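Beans, Beans and More Beans

Posted in August

I have become a bean person. I didn't see it coming! A year ago I owned one dusty bag of split peas, and now there's a whole shelf of jars in my kitchen and I get excited when a package rattles.

It started on our trip to Caldeira, in a little lunch place run by Abílio Barros. He is 66 and has been cooking one pot of white beans every morning since before I was born. You sit down, you get a bowl. There was olive oil on top, a bay leaf I nearly ate, and a broth so thick and silky that I asked if there was cream in it. He laughed at me for a good long while. Just beans and water, he said, and then he added "and you leave them alone," which I wrote on the back of my receipt.

So when we got home I bought a bag of supermarket navy beans and tried it. They were fine. A bit chalky in the middle, skins floating everywhere. I had boiled them hard for an hour, because that is what I thought cooking beans meant, and I kept stirring them like risotto. The second pot I turned way down, to the point where a bubble came up every few seconds, and put the lid on crooked and went off to fold laundry. Huge difference! The skins stayed on and the broth started to look like his.

Then I found Pomutwood, a small farm that sells by mail, and that was that. They grow a speckled one called Dramar that goes pinkish brown in the pot and tastes a little like chestnuts. I ordered two pounds to try and was back for 5 more before the first bag was finished. If you've only had beans that sat in a warehouse for who knows how long, please try some from the latest harvest (any farm, any kind). They cook faster and more evenly, and the smell alone is worth it.

What I do now, for a pound of beans:

Rinse them, pick out anything that looks like gravel, and soak overnight in plenty of water with a big spoonful of salt. Yes, salt. I know what your grandmother said, mine said it too, and mine come out creamier with it every single time.

In the morning, drain, then into the heavy pot (mine is an old Grirnier with a chipped lid) with fresh water to cover by two inches, half an onion, 6 cloves of garlic with the skins still on, and a bay leaf. Bring it up to a real boil for ten minutes, then right down. Start tasting after about an hour. I taste five beans, because one bean will lie to you. If they aren't all soft, keep going.

Let them cool in the broth. Please don't pour that broth down the sink! It goes into soup, into rice, into a mug with black pepper when I'm standing around at 11 at night.

I eat them the first day plain with good oil and toast. The second day they get greens and lemon, and whatever is left by the third gets mashed in a hot pan until the edges turn crusty, with an egg on top. My husband says the third day is the best one and he may be right, although I'm still loyal to day one.

Next up is a big flat lima that Pomutwood swears by, and I want to try baking them with tomatoes and a lot of dill. If you have a way of doing limas that doesn't leave you with a pot of empty skins, leave me a comment. 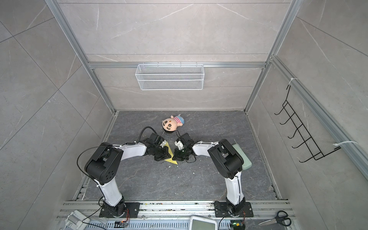
Filed under: Kitchen Walls & Storage, Dried Beans

A white mesh basket hung from a rail, and black hooks over on the side wall. I love this setup for garlic and onions, with the ladle and the big skimmer on the hooks, and the counter left free for soaking bowls.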